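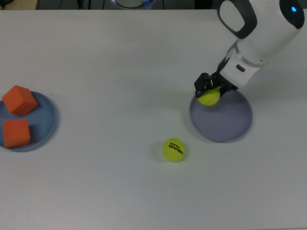

Gülizar Yaman wrote in that she gave up on toy bins altogether and sorts onto old plates now, one kind per plate, and the kids do it faster than she does. OK so I tried it. She's right, mostly.

Quick notes, typing this before pickup.

Plates as sorting trays. Use the ones you don't eat off anymore. Plastic is best, with a rim. The rim matters more than the size – balls roll, and a flat tray is useless for balls. Foam blocks will sit on anything.

One color plate per kind of thing. Blue-gray for blocks, lavender for balls, whatever you've got. Don't label them. Kids who can't read yet do fine by color and the ones who can read ignore labels anyway.

Clear the table first. All of it. I skipped this in May and ended up sorting crayons I never meant to sort. 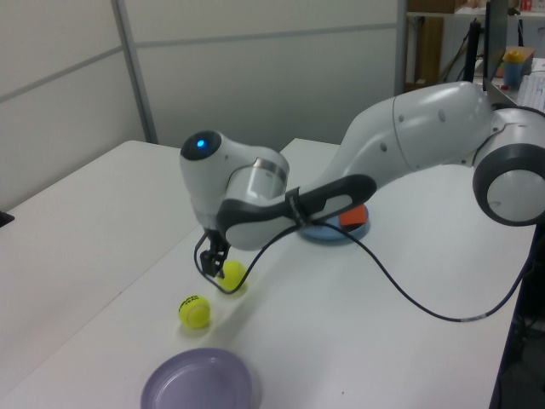
Tennis balls still waiting for the lavender plate.

Cleaning tennis balls. Dry brush first, an old nail brush is fine. Then a damp cloth with a drop of dish soap, wipe, don't soak. They take forever to dry in the middle if you soak them. I left two in the sink overnight once and they smelled for a week. Do not put them in the dishwasher, I know somebody online says you can.

Foam blocks. Cool water, a little soap, squeeze, rinse, squeeze again. Stand them on a rack with gaps between. Not on the radiator – the edges go crumbly. If one is torn, toss it, little pieces end up in mouths.

White tabletops show everything. Ball fuzz especially. Damp microfiber, then a dry one. For marker I use the Homwood paste, tiny bit, test a corner frist. Baking soda and water does nearly as well and you already own it.

Where it all goes after. I tip each plate straight into its own Skastico tub, the shallow ones, 60 cm long so they slide under the sofa. Deep tubs are a mistake, everything good sinks to the bottom. Measure under your sofa before buying, I didnt.

Got a drawer instead? Cut a shoebox lid down for a divider. Tape the corners.

Timer. Works better than nagging. Short one, kitchen timer, and stop when it rings even if there's stuff left. The leftovers go on a spare plate till tomorrow.

Stack the plates on the tubs when you're done so they don't wander back to the kitchen. Mine did. Twice.

More on puzzle pieces next time, still working on those.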